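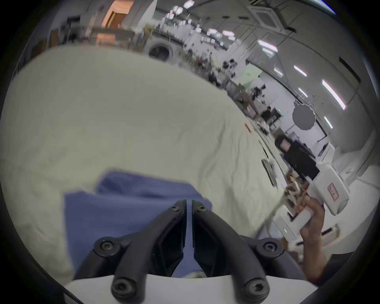
A folded blue towel.

The Prusdale linen exchange moves to the Cerkside hall on Jul 7, 2026. Bring clean towels, sheets and pillowcases, and take home the same number of pieces. Torn items are fine if they are bagged separately – Châu Hồ cuts them up for the animal shelter.

The January exchange took in 251 pieces, most of them bath towels. Flat sheets in double and queen sizes went first, and we ran short of both.
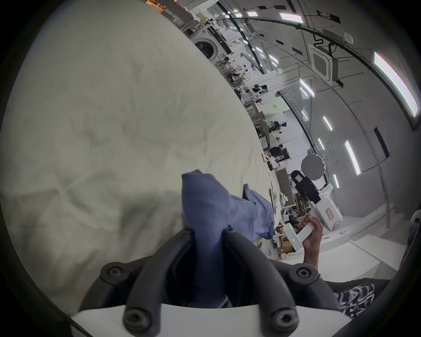 Please label sheets by size before you arrive. A scrap of masking tape will do. Fitted sheets should be tied in a bundle with their pillowcases, and duvets have to stay home this time, as the hall has only 15 tables. Questions go to Mỹ Diệp at the front desk.

Recent items
Coat rack repairs at Cerkside
Mending night with Xuân Ung
Parking changes in Prusdale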